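Toltitz toast notes

Hi! I'm Ekua, and this is the README for my bread log, a plain CSV of 954 loaves and buns that my friends and I have baked, bought and mostly eaten as toast. It started as a scribbled list in December and got badly out of hand.

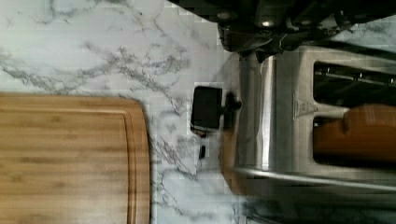
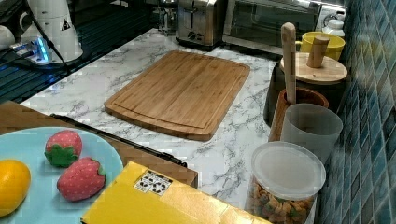
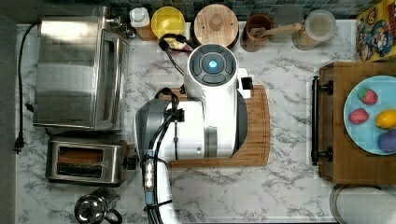 What's in the file

One row per loaf. You get the flour, the baker, the rise time in minutes, the crust score and a notes column (sorry in advance, Sena Arthur writes essays in there). There are 17 columns altogether and you can ignore most of them!

Scores go from 0 to 50. I wanted ten, Akosua wanted a hundred, so we argued over soup and landed in the middle-ish.

Things to watch out for

Rows marked "Gulludcombe" are from the bakery there, so the rise time is blank. Kwame Odoi spells rye three different ways. I fixed the ones I spotted. The old Akolgo sheet used cups and I converted those by hand, so treat the flour weights in it as a bit wobbly.

Using it

Open toast.csv in any spreadsheet. Use it for whatever you like, just mention the Toltitz notes if you publish something. If you find a mistake, send me the row number and I'll fix it in the next version.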